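A pair of arms for the packing bench

The Nirkeo bench cell from Drivico went on sale on 15/04/2025, aimed at small food packers, farm shops and college kitchens that want to try automation without rebuilding a room. It comes as a kit with two arms, the controllers and the software. Buyers supply the table or pay extra for the enclosed version, which has its own frame and walls.

We spent 6 days with the enclosed version at Drivico's demonstration unit. The firm let us choose the jobs, so we stayed with produce: picking up single fruits and vegetables and putting them into bags. Fruit is awkward to handle. It comes in odd sizes, it marks easily, and a thin plastic bag rarely stays open in the same shape twice.

The arms are taught by guiding them. An operator moves a pair of matching handles, the arms follow, and the software, called Skusero, records the movements. After enough recordings the cell tries the job without help. Drivico suggests starting with one item and one bag size, and we would say the same. Our first attempt at mixing sizes wasted most of a morning. 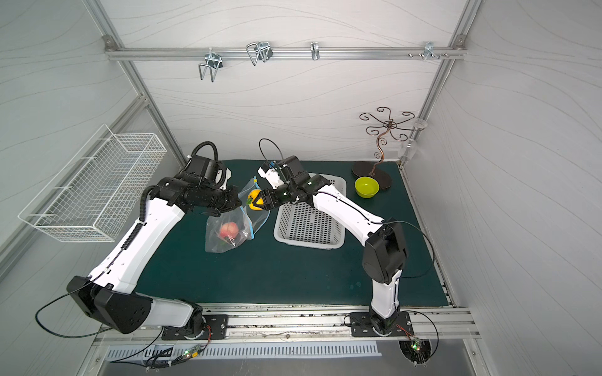 4 min read

Bagging is a two-handed job for people, and the cell treats it the same way. In one of our runs an arm held a yellow pepper at the mouth of a clear zip-top bag while the other reached in towards the middle of the mat. A peach already in its own bag lay beside it. The grippers are plain two-sided jaws, and swapping the tips takes a small screwdriver and some patience.

The dark green mat is a good choice. Clear film is hard enough to see on a pale worktop, and it showed up better to us against the darker colour. We also liked the hooks on the rail along the back wall, though what you hang there has to stay out of the arms' way. Room inside is tight. Once we had put in a basket, a bowl and a mug stand for other trials, there was little space left to set down finished bags.

Speed will disappoint anyone expecting a factory line. A practised person will bag faster, and sealing was the weakest part of our trial. Skusero has a setting that pauses the job and calls for help when a seal is missed, and we left it switched on.

Setting up took about 2 hours, most of it spent on cables. The printed guide is clear on the arms and thin on the software. The help line, run by the service firm Ostapchuk, answered our questions the same day.

The enclosed version costs £3174 before tax, with delivery extra. Replacement gripper tips are sold in pairs. A larger enclosure is due in June, and buyers who want to pack more than one kind of produce should wait for it. For a single product in a single bag, the present one is big enough.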